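Nevora Two-Finger Gripper Set for Bench Arms

Order code 404. Supplied by Pichon, Cliltisside

If you have got as far as pricing up a bench arm for your workshop, you will probably have found that the arm is the easy bit. The quotes come in, they look sensible, and then somebody asks what is going on the end of it, and the whole budget goes back in the drawer for another month. We put the Nevora set together with that conversation in mind, having sat through it a good many times ourselves, and we hope this page helps you have it a little earlier.

The set is a two-finger electric gripper with angled fingertips, a mounting plate, one cable and a copy of the simulation model, which you are welcome to download and try before you order anything at all. The fingers open to 151 mm and the unit can be run from most arm controllers with a spare output. It will manage cartons, tubs, small castings and the sort of awkward plastic housings that always seem to turn up on a Friday-afternoon kind of job.

Try it in simulation first

We do urge people to spend an afternoon with the model. It costs you nothing, and you can put in your own bench height and your own parts and find out whether the fingers get where you need them to go. Start with a plain surface and nothing on it, just to get the wrist view and the opening right, and then add your parts one at a time. Customers who do this tend to ring us with much better questions (and sometimes to tell us they need a smaller gripper than they thought, and that is fine by us!).

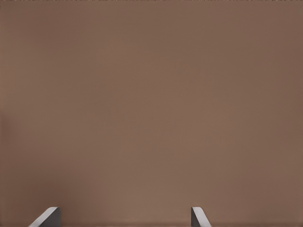 Wrist view in the simulator, fingers apart over a plain brown surface.

The model comes with matt surfaces as standard. If your real bench is shiny, do change the setting before you start judging how well a camera might cope, as glare is the thing most often left out of a plan and then paid for later on.

What to put in the budget

The gripper set is £281 before VAT for the education version, which has the lighter motor and suits teaching benches and trials. The full workshop version is priced on request, because the mounting plate varies so much from one arm to another and we would sooner give you the right figure than a cheerful wrong one.

Beyond the set itself, please leave room for the following:

Spare fingertips. They are sold in pairs, and we suggest two pairs for the first year.
A second mounting plate, if the gripper will be shared between arms.
Fitting and setting up. Allow one day if your own people are doing it, and a bit more if the arm is new to them too.
Guarding. We don't sell it, but your risk assessment may well call for it, and it is far nicer to know now.

We have left training off the list. There is a decent written guide in the box, and our Kodton office runs an open bench morning each month where you can bring a part along and have a go.

Delivery and returns

Education sets are normally held in stock. Workshop sets are built to order and take three to four weeks, a little longer in October when the colleges all order together. Orders over £200 go carriage free to mainland addresses. Unused sets can come back to us within thirty days, with the fingertips still in their bag, please.

If you are still at the planning stage and only want a written quotation to put in front of whoever holds the purse strings, ask for one by email and quote the order code at the top of the page. Tell us which arm you have in mind and the heaviest thing you expect it to lift, and we will do the rest.

Prices last checked 2019-05-24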